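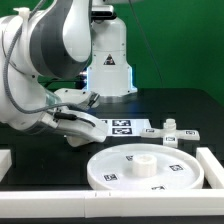

*Fig. 2. Cable run along a jointed arm, with a loop below the upper link.*

## Unit 2: Flex life of stranded cable

Notes by Baoshan Ren. Read before the October lab.

### Terms

- **Bend radius (R):** measured to the inside of the bend unless the data sheet says otherwise. Caron and Erwood, the course text, measure to the centerline, so check before you compare tables.
- **Strand diameter (d):** diameter of one wire in the conductor, not of the bundle.
- **Cycle:** one bend and return to the starting shape. A reversed bend counts as a full cycle in this course.

### Surface strain

For one strand bent to a radius much larger than its own diameter:

 strain = d / (2R)

where R is taken to the strand centerline. The formula treats the strand as free to slide against its neighbors. In a tightly packed cable, friction limits sliding and the true strain is higher. A long lay length makes this worse - the strand on the outside of the bend cannot draw slack from the inside.

### Worked case

Given d = 0.2 mm and R = 200 mm:

 strain = 0.2 / (2 x 200) = 0.0005

Halving R doubles the strain. The loss in life is larger than a factor of two, as the strain-life curve is a power law. Use the slope given in the Emmont table for annealed copper.

### Test data

Two samples of the same Vukex cable were run on the bench flexer. Failure was set as the first open circuit on any conductor.

| Sample | Clamp | Cycles to failure |
|---|---|---|
| A | Square edge | 472 |
| B | Radiused edge | 3117 |

Sample A broke at the clamp. Sample B broke mid-span. The two results should not be averaged, and a single sample per clamp type says nothing on scatter.

### Layout rules

1. Keep the moving length free of ties.
2. Fix both ends on straight sections.
3. Separate bending from twisting where space allows - the formula above covers bending only.
4. Check the radius at both ends of travel.

### Problems

**2.1** Find the smallest R that keeps strain under 0.001 for d = 0.1 mm.

**2.2** Repeat with R measured to the inside of a 6 mm cable. State which strand you used.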